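Revised 9 August 2019, for Stinix version 2. If your copy still shows a comet when it starts up, you have the older one, and the menus will be in other places.

## 6. Setting up your first watch window

A watch window is a stretch of the calendar during which you expect something to happen. Stinix doesn't mind what. People use it for eclipses, for fasts and feast days, for elections, and for the return of various parties who have been due back for a while. The program keeps the dates, holds your notes, and at the end of the window asks you one polite question that a surprising number of users close without reading.

You should already have entered your location and picked your calendars (section 5). If you skipped that part, Stinix assumes you live in Gratach and keep every calendar it knows. You'll be fasting more or less continuously.

### 6.1 Before you start

Have these ready:

- the prediction, copied out in the words of whoever made it
- where you read or heard it
- the opening and closing dates, if the source was brave enough to give any
- a description of what would count as a miss

The last item takes the longest. Leave the field blank and Stinix will still save the window, but it files it under "Moods."
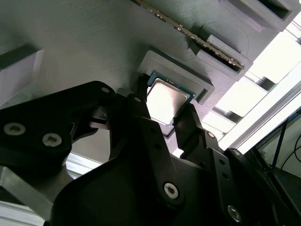
### 6.2 Creating the window

1. Open the **Watch** menu and choose **New window**.
2. Type a short name. "September" is a poor one and you will end up with several. "Lunar eclipse, plus the thing my aunt sent" is fine.
3. Enter the opening date. Press Tab and enter the closing date.
4. Choose a type: **Celestial**, **Religious**, **Political** or **Mixed**. Most people choose Mixed and then tell us they didn't.
5. Paste the prediction into the **Claim** box. Keep the original capital letters, however many there are.
6. Fill in **Source**. A web address, a book and page, or a broadcast date will all do. "Someone said" is accepted and shown in gray.
7. Fill in **Miss condition**.
8. Click **Save and seal**.

Once a window is sealed, the Claim, the dates and the Miss condition can't be edited. You can add notes all day long.

> **Note:** The Claim box holds 600 characters. Longer prophecies have to be linked as a separate document. Resist the urge to summarize them yourself, as summaries have a way of getting more accurate every time they're retyped.

> **Caution:** Do not seal a window whose opening date has already gone by. Stinix allows it, for the sake of people copying in old notebooks, but marks the entry "late" in every report you print. The mark can't be removed. We've been asked.

### 6.3 Adding calendars to a window

Each window can carry as many calendars as you like, laid one over another. This is where the program earns most of its complaints.

1. With the window open, click **Layers**.
2. Tick the calendars you want. The sky tables (moon phases, eclipses, meteor showers) are in the first group, religious observances in the second, and civic dates in the third.
3. Set **Day begins at** for each religious calendar. Midnight is the default and is wrong for several of them. If the observance begins at sunset, choose **Sunset, local**.
4. For any calendar that depends on an actual sighting of the new moon, tick **Provisional**. Those dates will show with a dotted border until you confirm them.
5. Click **Apply**, then have a look at the strip along the bottom.

The strip shows how crowded the window is. A dark patch means several layers have something on the same day. 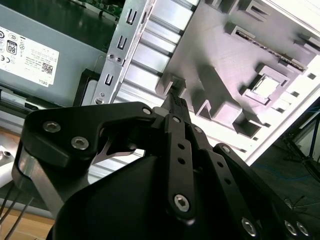 Dark patches are common. Add enough calendars and there is hardly a pale day left in the year, February included, and February has less room than most. Before you write to a relative about a dark patch, try this:

1. Click **Layers** and then **Compare**.
2. Choose **Same length, any start**.
3. Wait. On an older computer, go and make a sandwich.

Stinix slides your window along the whole calendar and lists every other stretch of the same length that is just as crowded. One user at Nosham got back a list of 22 for a fortnight that had been described to him as unique. He still uses the program, though he has turned Compare off in Preferences. You can do the same.

### 6.4 Reminders

Reminders are off when you create a window. To switch them on:

1. Open the window and click the bell.
2. Choose **Opening**, **Closing** or **Both**.
3. Choose how much warning you want.
4. Choose a tone. **Plain** is a single chime. **Solemn** is a lower chime. **Trumpet** was added in response to demand and can't be made any quieter.

> **Caution:** Don't pair Trumpet with a sunrise event if other people live in your home.

A reminder for a provisional date goes off on the earliest possible day and repeats until you confirm or dismiss it. If you follow two authorities who disagree about the moon, you'll get both sets. Stinix takes no side in this and would like to be left out of it.

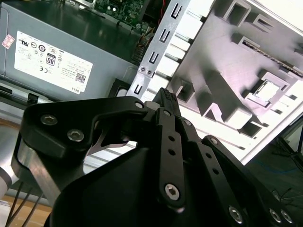
*Figure 3. Robotic hand over an opened desktop chassis.*

### 6.5 Keeping notes while the window is open

Click **Add note** whenever something happens that you think belongs. Each note is stamped with the time you wrote it, and the stamp stays put.

Notes have a **Fit** slider running from "Exactly as stated" to "If you squint." New notes start in the middle. You may move the slider once for each note. After that it locks, and the note takes on the color of its setting: blue for a close fit, a rather unflattering mustard for the other end.

A few habits that seem to help:

- Write the note on the day. Notes added after the window shuts are allowed but go in a drawer of their own.
- Record quiet days too. The **Nothing to report** button is at the bottom right and, going by the program's design history, was very nearly left out.
- Keep news items and sky observations in separate notes, even when they land in the same hour.
- If a source changes its date partway through, do not alter the window. Create a second one and use **Link as revision**. The chain of revisions prints as a small staircase. Some of them are quite long.

### 6.6 Closing the window

On the closing date, at the end of the day as you defined it in 6.3, Stinix shows your Claim, your Miss condition and your notes side by side. Under them is the question: **Did it happen?**

1. Read the Claim again, all of it.
2. Read the Miss condition.
3. Choose **Yes**, **No**, **Partly** or **Ask me later**.
4. Add a closing remark if you want one.
5. Click **File**.

**Ask me later** can be used six times per window. On the seventh attempt the button is gone and the other three are slightly bigger. 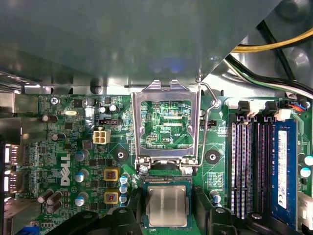
If you choose **Partly**, you must mark which words of the Claim came true. Drag across them with the mouse. Stinix won't accept a selection made up entirely of "the," "and" and "signs," although it will take "great" if you have a note to back it up.

Filed windows move to the **Shelf**, where you can sort them by type, source or outcome. Sorting by source is the interesting one. You may want to be sitting down, particularly if the source is you.

### 6.7 If something looks wrong

**The eclipse is on the wrong day.** Check your location. An eclipse close to midnight falls on different dates in different places, and the default is still Gratach.

**A feast appears twice.** You have two calendars ticked that both keep it. Leave them, or hide one under **Layers**.

**The window won't seal.** The closing date comes before the opening date. This is more common than you would think with sources that count backward.

**The whole strip is dark.** See Compare, in 6.3.

**The reminder went off and nothing happened.** The reminder is working correctly.

To move your sealed windows to another computer, go on to section 7. Make the backup first. The import screen has a Cancel button, but it only cancels the screen.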